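Who Owns the Slow Jobs?

Zimik put two-arm cells into its returns building in Mustville in March. The slow work there is headset cables, which come back in every kind of tangle. A person clears one without thinking. A robot needs the cable located, gripped and led around the ear cups.

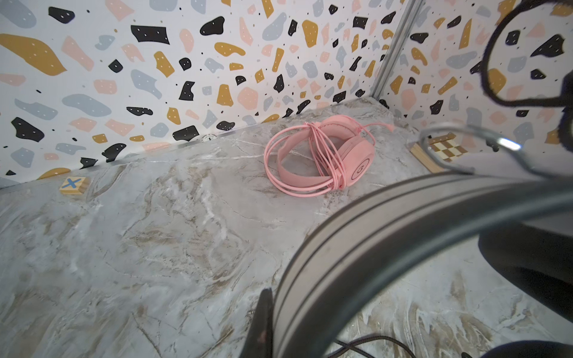
Who decides when an arm has failed? The operator on shift does, and the call is logged under the operator's name.

I think that rule is the real change, and it was written too quickly. Ivana Pereyra used to be measured on units packed. She now watches 2 cells and is measured on stoppages, many of which start with a cable she never touched. Her pay grade is the same.

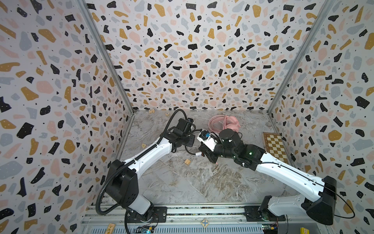
What the count leaves out

The site handles over 3000 returns a month. Management reports that figure per cell. Dinesh Jaiswal, who trains operators, wants it reported per person as well, with the interventions listed. He is right. A cable freed by hand after a failed grasp is labor - it should be recorded as labor. 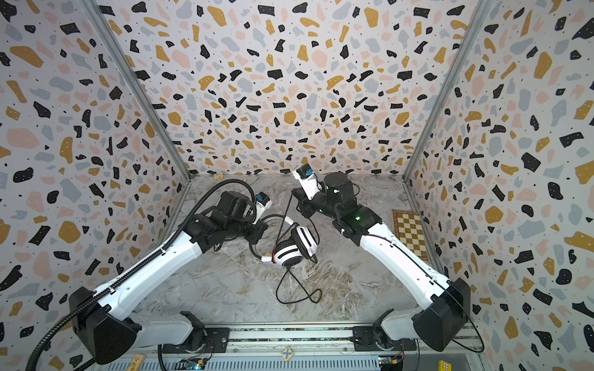 The same goes for training time. Operators get 3 hours, mostly on safety stops. Reading a bad grasp early takes much longer to learn, and at present they learn it unpaid, from each other, at shift change.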